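Collecting in December, part two: what I changed in the simulator

After my last post a few readers asked me why I collect my examples by hand when so many ready collections can be downloaded. The short answer is that I tried two of them, and my small policy learned to do things I didn't need. The long answer is this post.

For those who are new: I work in the evenings on a grasping project which I call Daltito. It runs on one computer in my kitchen in Vestport. The arm, the gripper and the room are all simulated. I drive the gripper with an old game controller, the program writes down what the wrist camera sees and what I command, and later a network tries to imitate me. I moved here from Messina, and in my former apartment I had more space but a much slower computer, so I don't complain.

At the end of November I had 835 episodes. I was proud of this number. Then I sat down and replayed them one after another, with tea, and I became less proud. In very many of them I do the same thing: I come down from the same side, at the same speed, with the fingers at the same opening. The network learned this path very well. When I moved the start position by the width of a hand, it went to the old place and closed on air.

So I made a rule for myself. Each evening I record 17 episodes and no more. It sounds like a small number, but after that my hands become lazy and I begin to repeat myself. Before each one, the program picks a random start pose for the arm, and I am not allowed to reject it, even if it is ugly. This was the hardest part for my character. I like when the gripper begins straight above the target, and now it almost never does.

The second change is about failures. Before, I deleted every episode in which I missed. Now I keep the ones where I missed and then corrected. If the network never sees how to come back from a mistake, where should it learn it from? I delete only those where I gave up or where the phone rang. From the old 835 I kept 318, and I must admit that pressing the delete key was painful for me. It was almost two months of evenings.

The third change is the light. In the first version I had one soft lamp above everything, because it looked nice and rendered quickly. There were no hard shadows at all. A friend who tests grippers at Cisirora looked at my replays and asked whether my robot lives inside a cloud. I laughed, but he was right. Now the lamp direction changes with every episode, and the shadows have sharp borders. The first trained version after this change was worse than the old one. It was confused by the borders and slowed down when it came near to one. I needed to add many more episodes before it stopped doing this.

Together with the light I changed the floor. I took a stone tile texture with dark grout lines, which is maybe the most difficult surface I have used until now. The lines are long and straight and have strong contrast, and the network is very happy to use them as a guide instead of looking at the object.

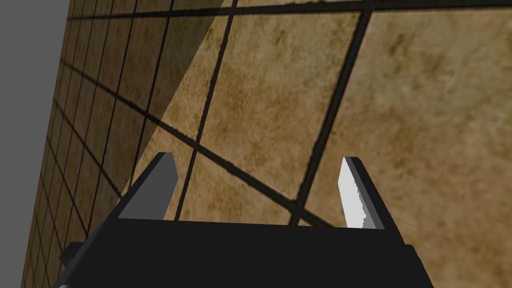 I also record the approach when there is nothing between the fingers yet, and I don't trim it anymore. Earlier I cut the first seconds of each episode, because I thought that only the grasp itself is interesting. This was a mistake. The policy spends most of its time on the way to the object, with the gripper open, and in my old data it had almost no examples of how this looks. It was like teaching somebody to park and never showing him the street.

One technical note, for those who do the same at home. Check that your commands and your pictures have the same clock. Mine were shifted by two steps – for how long, I don't want to know. I found it only when I plotted the finger opening next to the replay and saw the fingers close before the command. It is fixed now, and the old episodes I could repair with a small script. I will put the script on the download page when I have cleaned the comments, which are half in Italian.

My plan is to reach 3000 episodes and then to train again from zero, without the old weights. With 17 per evening you can calculate yourselves how long it takes. I have thought about going up to 25, but I know how my hands behave after dinner.

Next time I will write about the labels, and about why I threw away my category "almost grasped". If you have a good texture for a wet floor, please send it to me – mine looks like plastic.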